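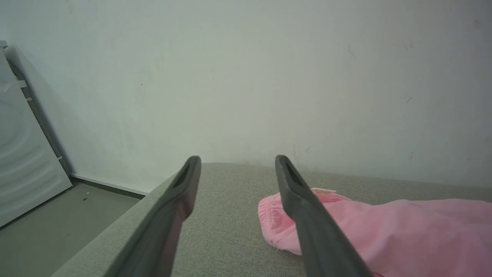

*The gripper over the sofa at our Prukerville shop, with a pink garment on the seat.*

**Clodow Laundry puts a Tramik arm on pickup duty in Prukerville**

PRUKERVILLE - I've run the wash-and-fold here at Clodow Laundry long enough to know which part of the job wrecks your back, and it's the bending. So I'm really happy to tell you that starting in September, a Tramik robot arm joins us on the floor for good!

The arm has one job, and that's picking up clothes and moving them to the sorting bins. It has two fingers and it takes one piece at a time. On a busy Sunday we handle 200 pieces before lunch, and until now every one of those meant somebody leaning over and straightening back up again (usually me, if I'm on the early shift).

Thin, stretchy stuff is the hard part. Shirts with a stiff collar are easy to grab, but a light pair of shorts bunches up any way it likes, and the arm has to find a good spot to pinch. We've been practicing on soft seats as well as flat tables, and we still step in when it needs a hand.

Now for what everyone on Nicholas Street keeps asking me. Nobody is losing hours. Two of our attendants are training to run the arm, at a higher hourly rate, and they'll swap places every 2 hours so no one is stuck watching it all day. The rest of us get more time for stains, mending and the front counter - the things customers come in to talk about anyway.

Folding stays with people. So does checking pockets, and so does anything marked delicate. If you'd prefer that your order be handled by hand from start to finish, tell us at drop-off and we'll put a note on the bag. It costs the same.

Want to come see it? Stop by the Prukerville shop any weekday morning and ask at the counter. Reporters are welcome too, just give us a call first so one of the trained attendants can be there to show you how it runs.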